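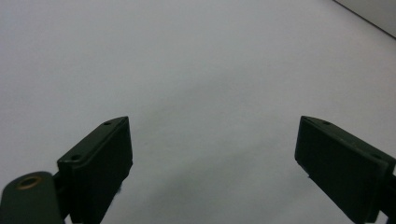 Residents with a drawer full of old chargers can have them sorted and checked at Pundale hall on Saturday, when the repair group Dornia holds its August charger day.

Doors open at 10 a.m. and entry is free. Visitors are asked to bring adapters, power strips and extension cables, along with the device each one belongs to if they still have it. Ineke Geerts, who runs the sorting table, said most people arrive with a bag and no idea what fits what.

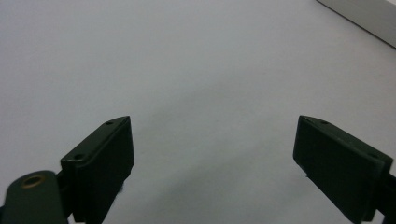 Adapters with a missing or wrong plug piece can be matched from the group's box of spares. Anything with a cracked case or bare wire will be kept back for recycling. Dornia took in nearly 2,000 items last year, and 127 of them were power strips.

"Please don't tape over damage before you bring it in," Geerts said. "We have to peel it off again to look."

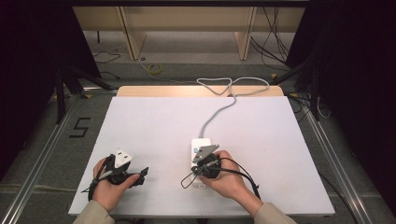 Cables longer than 7 feet should be coiled and tied. Batteries and light bulbs will not be accepted, and neither will large appliances.

Malachy Lenihan will give a short talk at 2 p.m. on reading the label on an adapter, including voltage and polarity. Seats for the talk are limited and can be reserved at the hall desk. The last items will be taken at 3:30 p.m.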